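Progress report on the Vuvia arm kit trial
To: Maribel Arango, Costigan
From: Tanvir Khan
12/08/2018

This is our second report on the trial of the Vuvia kit. The first one covered the delivery and the safety check, so I will not repeat it.

The kit is now working at the kitchen counter every day. Suleiman Okafor and Ebere Jibrin share the shifts. Until now we have recorded 3,636 attempts of picking and placing, with 40 different small objects. Our agreement asked for 1,000 attempts at this stage, therefore we are ahead of the plan.

The mounting was more difficult than the manual says. The rail must be level before the arm is started, and we had to do this work two times. I have asked Vuvia to make this page of the manual clearer.
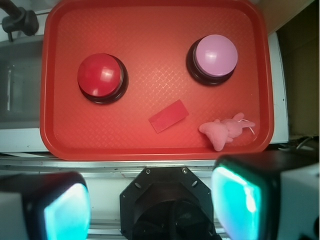 Soft toys and hard objects need different settings for the closing force. The kit has a ready setting for each, but the change between them must be made by hand in the menu - this takes time when both kinds lie in one tray. Flat pieces are still our weakest point. When a piece has nearly the same colour as the tray, the software often does not find it, and Ebere must mark it on the screen.

We received 8 spare finger pads with the kit and have used two of them. The price for more pads is not in the offer. Please could you ask for it before we decide about buying.

Support from Vuvia is polite but slow. Modupe Ekwueme has kept a list of our open questions, and I can send it if you wish.

Until October we would like to test trays in other colours and to try the same objects with the Prukau kit, which was also offered to us. For this we need no extra money, only your agreement to keep the counter for the two months.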